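August – notebook, Lenby hearings transcript project

8:40 am. Picked up where we stopped. Batch 2 of the committee transcripts came in overnight from Stada, finally. 1,889 pages once the blank separators are stripped. Scans are better than batch 1 but still crooked, and the stamp in the top corner keeps getting read as part of the first line. Cropped the top margin on all of them, reran. Better.

Reminder for whoever reads this after me: the Lenby inquiry is the one into the canceled port contract, NOT the later audit one. Same room, half the same members, so the names overlap and the search gives you both. Filter on the docket prefix first. I lost most of a morning to this last week.

Main job today – who got called and who didn't. The inquiry's published list has 121 witnesses. Our list, built from every name that's put forward in a motion or a letter, has 201. So 80 people were proposed and never sat down. Some of that is duplicates still (spelling, married names, one man listed under his job title twice). Need to clean before anybody quotes the number. Please don't put it in the draft yet!!

9:55. Dedupe script is choking on initials. Treats "the deputy minister" as a person. Took titles out by hand for the first three sessions and will write a rule for the rest. The rule has to keep the office along with the date, otherwise we can't tell which deputy minister, there were at least two over the period.

Question I keep coming back to. Sessions 4 through 9 are almost all character stuff. What did you think of the port director, when did you first meet him, was he well liked. Very little on the contract itself. The Moradi memo gets mentioned once, in session 6, and the chair moves on in the same breath. No follow up in 7 either. Checked the Moradi index twice to be sure I wasn't missing a closed session. There is one closed session, but it's listed as procedural and it ran 25 minutes by the clock entries. Could be nothing.

Coding scheme, revised:
A – question about the contract or the money
B – question about people, reputation, party
C – procedure, scheduling, points of order
D – can't tell

D is too big right now. Half of it is me being lazy late in the day. Recode D before running anything.

Tried the two-coder check on session 5. We agree fine on C, badly on A vs B. The trouble is questions like "did the director ever talk to you about money" – I had it as A, second coder had B. Decision for now: if the answer could be checked against a document, it's A. Go back and redo session 4 with this, I did it under the old rule.

11:30. Wisix export broke again. Drops the speaker tag whenever a member interrupts, so the interruption gets glued on to the witness's answer. Bad for us, obviously, because it makes witnesses say things they didn't say. Example in session 8, a witness seems to call his own testimony "a waste of the chamber's time." It was the vice chair. Caught it only because the scan has the names in bold.

Fix for now: export as plain text, split on line breaks, match against member list. Ugly but works on session 8. Not tested on the rest. Old version saved as well, dont overwrite.

1:15 pm. Back from lunch. Ran the fix on 1 to 3. Session 1 clean, session 2 clean, session 3 has the old two-column layout so it comes out scrambled. Leave 3 for last, may be faster to type the bad pages.

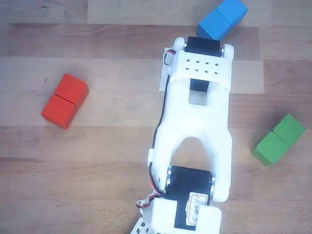 Also in 3, the dissenting members' statement is attached as an annex and isn't in our page index at all. Add it. It's the only place where the minority lists the names they wanted called, with reasons, and it matches our proposed list pretty well except for the harbor union people, who only show up in letters.

2:50. First counts on A vs B, sessions 4 and 5 only. Not writing them here until D is recoded, last time a rough number from this notebook ended up in an email and then in a slide.

Things to ask Stada:
– is there audio for the closed session, or just the minute
– page numbering jumps in session 7, is something missing or did they just renumber
– which version of the final report is the adopted one? we have two, the second has a shorter section on the ministry and no note saying why

4:20. Stada answered on the numbering, it's a renumbering, they're sending the concordance. Nothing on the audio yet. Nothing on the report either.

Compared the two reports by eye for now. The ministry section loses its whole timeline and the recomendations are the same, word for word. Want a proper diff, do it with the cleaned text and not the raw scan or it will flag every hyphen.

Tomorrow: recode D, title rule, session 3 annex, rerun the witness match. Then session 4 again under the new A rule. Drive is in the top drawer, labeled LENBY 2.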